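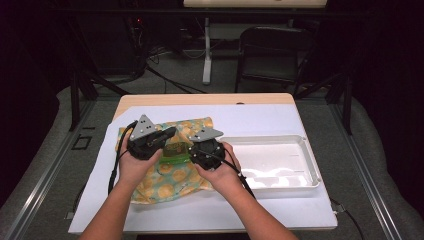
HELP WANTED - packing table, part time, Vellico

Need 3 people for the small-goods packing tables, start asap. Posted 1 July 2018, will take it down when the spots are filled.

What it is: wrapping and traying small items for the Mbeki gift orders. Item goes on a cloth, cloth gets folded around it, bundle goes in a white plastic tray, tray goes on the cart. Then the next one. 500 bundles on this order, more behind it if the client is happy with them.

The work is at a table, small one, one person to each. Sheet stays on the table the whole shift, please don't pull it off to shake it out, we do that at close. Cloths come out of the bag crumpled so you'll be smoothing a lot of them. Printed side out. If a wrapper is torn set it aside and tell Delphine, dont tape it.

Hours: 5 hour shifts, mornings or afternoons, pick one and stick with it if you can. Some of the June people are staying on so afternoons are tighter.

Pay: hourly, paid every two weeks. Same rate for training. Ask Birdie for the current number, it just changed and I don't want to put the wrong one up.

You should be:
- ok doing the same thing with your hands for a good while
- neat. corners matter on these
- able to show up on time
- 18 or over

No packing experience needed. Retail folding, laundry, catering, anything like that is a plus but we'll show you. First shift is mostly training with Delphine Wojcik, she runs the tables and will go over the fold with you untill you have it.

Sitting or standing, your choice, tell us ahead so there's a chair. Closed shoes. No long sleeves that drag across the cloth. Drinks with a lid only, and not on the table. Lockers for bags.

To apply: short note to Birdie Doucet at the Vellico front desk, room 127. Name, phone, morning or afternoon, when you can start. Resume is fine but not required. Drop it off in person if you're close by, you can see the tables and try a fold or two while your here.

Already packed for us on the Adside order? Skip the note, just call Birdie and she'll put you on the list.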